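# Equipment Review: Korletey Handheld Gripper, Two-Finger Model

Prepared for the Purchasing Office, Bonness Institute
Reviewer: Hanna Bednarek
12th January

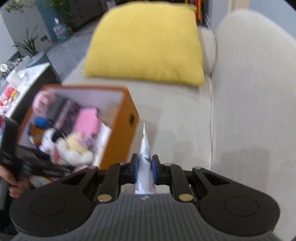

*Figure 1. The gripper holding a squeeze tube during household tidying work.*

## Purpose of the review

The Institute intends to expand its household manipulation program in the coming budget year. The program collects demonstrations of ordinary domestic work, performed by staff using handheld grippers, for later use in training robot arms. The Purchasing Office has asked for a written opinion on whether the Korletey unit should become the standard tool, and in what quantity it should be ordered.

The review draws on 28 working sessions in the furnished test apartment. Two units were used throughout. Operators were Lena Szczepańska and Damian Wysocka, neither of whom had handled this model before.

## Handling

The tool is comfortable for short periods. Both operators reached an acceptable standard within their first session, and the written instructions supplied by Korletey were sufficient for that purpose. The trigger travels smoothly and returns fully when released.

Fatigue is the principal complaint. Ms. Szczepańska reported discomfort in the wrist after long periods of sorting at sofa height, where the tool must be held low and forward. Mr. Wysocka had less difficulty but asked for a break at similar intervals. Departments planning full working days should budget for operators to alternate, and staffing estimates based on continuous use by one person will be too low.

## Grip performance

The blue pads are the strongest feature of the product. Slim items such as squeeze tubes can be held upright between them, and soft toys are picked up readily. Thin flat items lying on fabric remain difficult. Playing cards and single sheets of paper were dropped often enough that both operators began sliding them to the edge of the cushion first.

Pad wear was noticeable by the end of the trial. Replacement takes a few minutes and requires only the driver included in the case. Spare pads are sold separately and should be treated as a consumable, with their own budget line.

The linkages on one unit developed slight play. Ryszard Żak of the workshop tightened the fasteners and the fault did not return. He recommends an inspection every 20 sessions, to be entered in the equipment log.

## Comparison with the alternative

The Sivero gripper was examined during the same period on loan. It is lighter and its case is better made. It also opens less widely, and several of the containers used in the tidying tasks could not be grasped at all. Its pads are bonded to the fingers, so a worn pad means a new finger assembly. For a program of this kind the Korletey is the more suitable purchase, despite the weight.

## Cost and planning considerations

The quoted price per unit is competitive, but it does not represent the full cost of putting a tool into service. Applicants should include the following in any request:

- Spare pads, ordered with the unit
- One charger for each unit (the shared charging station was unreliable)
- Storage media and a reader
- Workshop time for inspection and adjustment
- Household objects for the tasks, including replacements for those damaged in use

The last item was omitted from the October estimate. Toys, tubes, boxes and bags are inexpensive individually, but the program expects to maintain a stock of 300 objects, and the purchasing card limit does not allow this in a single order.

Delivery is handled by Flunska, the regional distributor. The trial units arrived on schedule. The spare pads came separately and later, with an incorrect packing list. Flunska has confirmed a discount on orders of 100 pads or more, and the storeroom has space for that quantity.

## Recommendation

The Korletey gripper is recommended for purchase, subject to two conditions. The first order should be limited to six units, with the remainder deferred until the midyear budget review. The supplier should also confirm in writing that the current pads will remain available for the full warranty period.

| Category | Rating (out of five) |
|---|---|
| Ease of use | 4 |
| Comfort over long sessions | 2 |
| Grip on household objects | 4 |
| Serviceability | 5 |
| Value | 4 |

Requests to borrow a trial unit should be sent to Hollis Holloway in the Purchasing Office. Both units are available with cases and chargers, and borrowers are asked to return the driver with the case.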